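Notes from the kit cupboard

Hello again, and apologies for the gap since the January issue. I've had my head in spreadsheets, because it's that time of year when we have to say what we want to buy and then defend it to Gráinne Mac Giolla, who signs for everything over the cost of a sandwich.

So, grippers! The hand-held ones first, as that's where most of the money is going. We've asked for four more, plus spare fingers, and the quote from Hidura came back at €3293 for the lot, delivery included. I was braced for worse. Zeten were cheaper on the bodies but wanted so much for replacement pads that the saving had gone by the second year, and Lorcan Moriarty (who has worn out more soft fingers than the rest of us put together) was firmly against. I've put Hidura down as first choice and kept the Zeten quote in the folder in case they fancy sharpening their pencil.

Pads are the thing I got wrong last time. I budgeted for them as if they were screws, a little pot of money you dip into now and then, when they ought to be treated like printer ink. You use them, they go, you buy more. This year they have their own line, €541, and if there's any left over in the autumn I shall be insufferable about it. 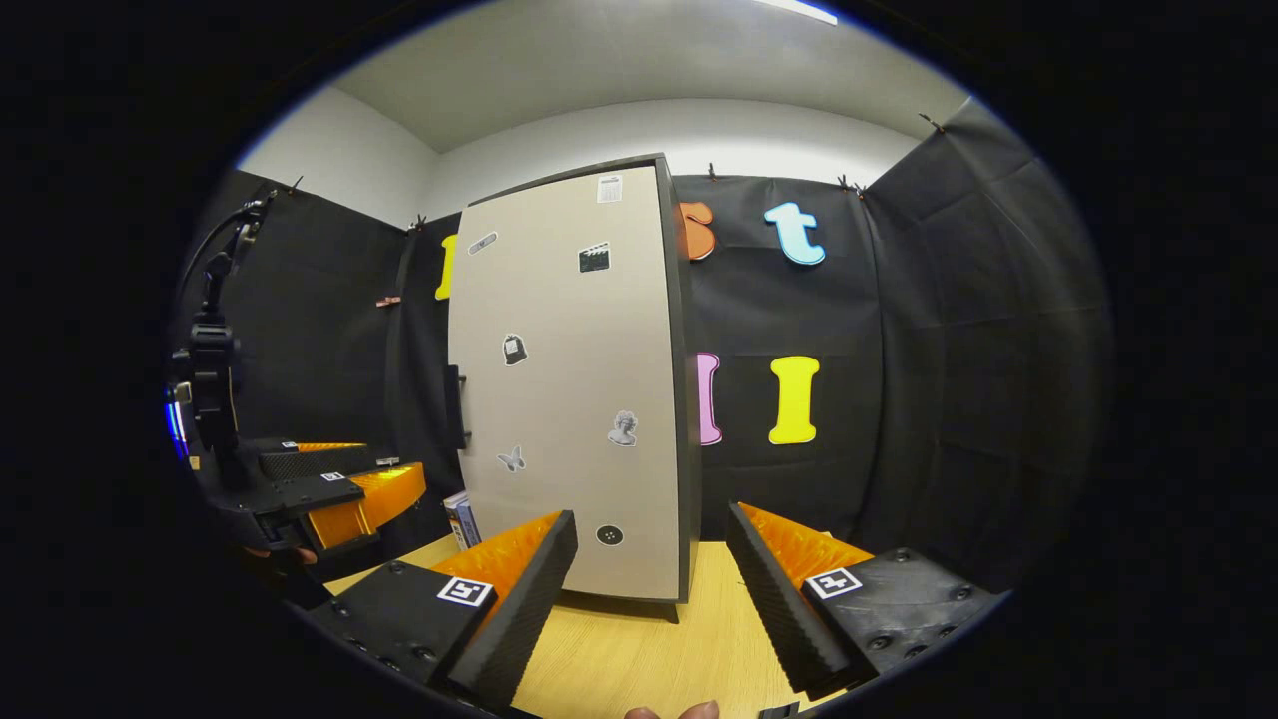 Stands are the other big question. A gripper in the hand needs nothing but a hand, but as soon as you want one parked at a set angle you need a decent jointed stand, and the cheap ones droop. Siobhán Brophy spent a whole afternoon nudging one back up with a folded beer mat under the clamp. I've costed two good ones from Pokeo and would like a third, but that's going on the wish list for now. Please stop borrowing the clamps off the existing stands in the meantime. You know who you are, Ciarán.

Then there's all the cheap stuff, which I love, and which always gets cut first. Stickers, felt, black cloth, curtain clips, second-hand books, odd bits of cabinet. It looks like the shopping list of a primary school and Gráinne did ask (quite nicely) whether it was one. But the booths are only as good as what we put in them, and a box of props costs less than a single finger. I've asked for €104 for the year. Saoirse Flanagan has offered to do the charity shop run again, so if you've been longing for a particular sort of object to pick up, push or open, tell her before she goes and not after.

A few things I've left out on purpose. No new tables – the ones we have are fine. No second arm this year either, I'm sorry to say. I went round and round on that one, and the Dương people were very patient with my emails, but once you add the mounting, the training days and somewhere to actually put it, we'd have had nothing left for anything else. I'd like to come back to it next spring with a proper plan and a floor drawing that isn't on the back of an envelope.

Lead times, for those who like to plan: Hidura say 70 days from order, so nothing will turn up before the summer break even if we're approved straight away. Please don't promise anybody a session on the new grippers until I've got the boxes open and the fingers fitted.

If there's something you need and haven't told me, send it over by 5/31/26, with a price and a link if you have them. "A better cable" isn't enough for me to go on – I need the length and what's on each end!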